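Re: [workplace-law] Age limits in job ads

Bent Damgaard wrote:

> Does anyone have experience with employers who put an upper age in a
> help-wanted ad? A bakery near me, Ozoliņš, ran one in June asking for
> counter staff "18 to 32, energetic." My neighbor is 51 and applied
> anyway. She got a two-line reply saying the position called for someone
> younger. She kept the reply and a copy of the ad. The ad is down now.
> Is it worth her time to complain, and who would she complain to?
>
> Bent

Bent,

Yes, I think it is worth her time, and the written reply is the best thing she has. Most people in her position get no answer at all and have to argue from the ad alone.

We had a similar case at Gostcombe two years ago. A cleaning firm called Haltis put "no applicants over 45" in a notice at the bus station and on its own site. Ona Petrauskas took it up for one of the applicants. The firm first said the notice was written by a temp, then said the work was heavy and they had safety concerns. They had no medical test for anyone, of any age, so the second argument did not get far. It was settled before a hearing. The applicant got 600 and a letter, and the firm agreed to have its ads checked for 12 months.

The amount is small, as you can see. If your neighbor wants the job itself, she should say so in her first letter, because after the Haltis matter was closed it could not be raised again.

What I would do, in this order:

Write to the bakery and ask for the reason she was turned down. Keep it short. Do not mention lawyers.

Save the ad with the web address and the date showing. If she only has a photo of it on her phone, that is still useful, but she should also ask the site that hosted it for a copy.

Check the time limit for filing where you live. It differs from place to place and it usually runs from the day of the refusal.

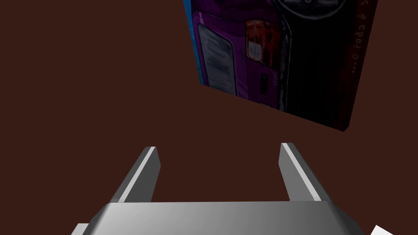

Piret Kalniņš asked off list whether the size of the business matters. It can. Some rules leave out very small employers, so your neighbor should find out how many people are on the payroll across all the shops. Edano, the staffing agency, may have placed the ad for them, and in that case the complaint might name both.

I disagree with what Ojārs Baranauskienė wrote last week about "energetic" being proof by itself. With the age range next to it, fine. Alone it is weak.

I can send the Haltis letter with the names taken out if that helps.

Līga Adomaitis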